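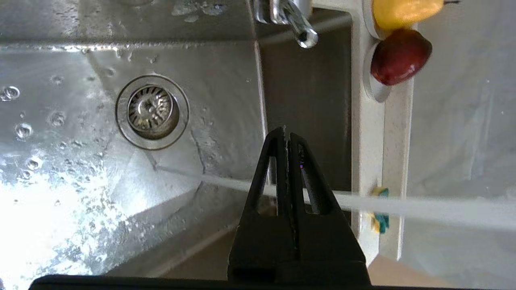 Two-finger gripper over the basin at the sink station, Tesudley demonstration kitchen.

Irkis kitchen arm — demonstration and open day

The Irkis is a bench-mounted arm for kitchen and washing-up work, sold and supported by Rerville. It can be seen working at our Tesudley site, where we keep a full-size kitchen for visits. This page covers what the arm is, what is shown on a visit and how to book.

The arm

The Irkis bolts to a worktop or to the Shabalala floor stand. It comes with a black two-finger parallel gripper and a small camera at the wrist that looks down past the fingers. The fingers have open sides, so less of the view is blocked and they are easier to rinse. They come off with one tool, supplied.

Reach from base to fingertip: 103 cm
Rated load at the gripper: 2000 g
Supply: ordinary wall socket
Control: tablet, or hand guiding with the brake released

The gripper is splash resistant. It must not be held under running water or left in a filled sink. The upper joints should be kept dry, and a sleeve is available for sites where spray is a problem.

What is shown

A demonstration lasts 40 minutes and takes place at the sink and the worktop beside it. The usual programme is:

Picking up fruit from the edge of the counter and setting it down again
Moving small items in and out of the basin
Reaching down to the drain strainer
Wiping the worktop with a cloth
Changing the fingers and restarting

Steel sinks are hard on cameras. A bright patch of glare or a few beads of water can hide the edge of an object, and we would like visitors to see how the arm copes before they decide. The lights stay on and we do not dry the basin between runs. Some picks fail. When that happens the operator lets the arm try again and then steps in if it has to be moved by hand.

You are welcome to bring your own items for the arm to try, up to the rated load. No knives or thin glass, please. If you have an item that you know causes trouble, send its size and weight when you book and we will set out the right fingers.

Open day

The next open day at Tesudley is in May. Doors open at 10 am and the last demonstration starts at 3.30 pm. There is no charge. The Shabalala stand will be on show in both heights, and the training bench will be free in the afternoon for anyone who wants to guide the arm themselves. Long hair should be tied back at the bench and loose sleeves rolled up.

Visits at other times are by appointment, for groups of up to six. Parking is at the rear of the building. The kitchen is on the ground floor with level access from the car park.

Trial hire

Sites that have attended a demonstration can hire an Irkis for a month. Hire includes delivery, fitting to the worktop or stand, and half a day of training. The arm is set to a maximum of 200 picks a day during the trial — this can be raised on request once the first week's log has been checked.

To book a visit or ask about hire, use the contact form and put Tesudley in the subject line.

Last updated: March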